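Ticket 400-76: Shower stall, slow drain and water on floor tile
Site: Mofokeng guest building, bathroom 2
Opened by: Palesa Baloyi
Assigned to: Riaan Mnguni
Priority: Normal
Status: Pending parts

Reported problem
Guest reports water on the floor outside the corner shower after use. Water also stands in the tray for several minutes once the mixer is off. Same complaint was logged in December and closed after the drain trap was cleaned.

Log

03/09/2021, R. Mnguni
Ran the hand shower at full flow for five minutes with both doors closed. Tray level rose to just under the rim. Took the cover off the drain and pulled hair and soap residue from the trap. Repeated the run. Level stayed low and the tray emptied in under a minute. Slow drain cleared.

Floor leak not cleared. Dried the tile and sprayed the glass from inside, one panel at a time. Fixed panels held. Curved front let water through at the bottom, handle side. The seal strip there has gone hard and no longer sits against the rim.

B. Arellano
Is it the strip or the silicone under the frame? In December we resealed the frame and did not touch the strip.

R. Mnguni
Strip. Put dry paper along the outside of the frame and repeated the spray. Paper stayed dry along the silicone and got wet only below the door edge. Rollers adjusted one turn, no change.

B. Arellano
OK. Order the Purkeck strip for curved doors, 6 mm glass. Do not use the Ernar one, the fin is too short for this rim. Cut to length on site.

R. Mnguni
Rollers are the double type with the release button. 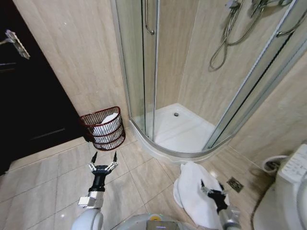

Bathroom 2, corner stall with curved glass front and white tray. Wastebasket at left stays in the room.

K. Cele
Received. Strip is on order from Cindach, up to 300 cm per pack, one pack is enough. Will bring a spare set of double rollers.

P. Baloyi
Can the room be used until then?

R. Mnguni
Yes, with the hand shower pointed at the tiled wall and a mat outside the door. Check the floor after each use. Grout is sound, no lifted tile found.

Open items
Replace bottom seal strip (K. Cele)
Repeat spray test with dry paper after fitting (R. Mnguni)
Add drain trap to the monthly cleaning list (P. Baloyi)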